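Apprendre à un bras robot à monter un puzzle de barres

On m'a demandé au moins trois fois à l'atelier Belari comment j'avais réglé mon petit bras pour l'assemblage, alors voilà, je mets tout par écrit (Dalal, c'est pour toi, tu pourras arrêter de m'envoyer des messages à minuit !).

Je pars du principe que votre bras bouge déjà et que la pince s'ouvre et se ferme quand vous le lui demandez. Le mien tourne avec le contrôleur Semple, mais n'importe quelle carte qui accepte des positions cartésiennes fera l'affaire.

1. Fixez le zéro
Amenez la pince au-dessus d'un coin du socle, descendez jusqu'à pouvoir glisser une feuille de papier dessous, puis enregistrez. Refaites-le à chaque démarrage, même si vous avez la flemme. En novembre j'ai sauté l'étape et j'ai passé une soirée entière à chercher un bug qui n'existait pas.

2. Notez les points de prise
J'en ai 11 dans mon fichier, avec pour chacun la position, l'angle et l'ouverture de la pince. Prenez les pièces par leur milieu quand c'est possible, elles basculent beaucoup moins.

3. Programmez l'ordre
On commence par ce qui va dessous, donc la traverse orange, ensuite les barres verte et bleue, puis la croix violette par-dessus. La pièce rouge, je la garde pour la fin : avec ses trois pattes, c'est la plus pénible à aligner.

4. Ralentissez la descente
Vitesse à 216 dans mon réglage pour les derniers centimètres (le maximum est à 3 000, n'essayez pas, Marwan l'a fait pour nous).
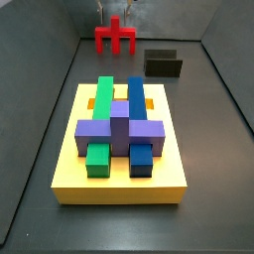 La pince au-dessus de la pièce rouge, derrière le socle jaune et les barres assemblées.

5. Testez à vide, puis avec les pièces
Faites tourner le programme une fois sans rien, la main près de l'arrêt d'urgence. Si une pièce coince, corrigez la hauteur avant de toucher à l'angle. Mon fichier de positions est sur le disque partagé de l'atelier, dossier Esness, servez-vous !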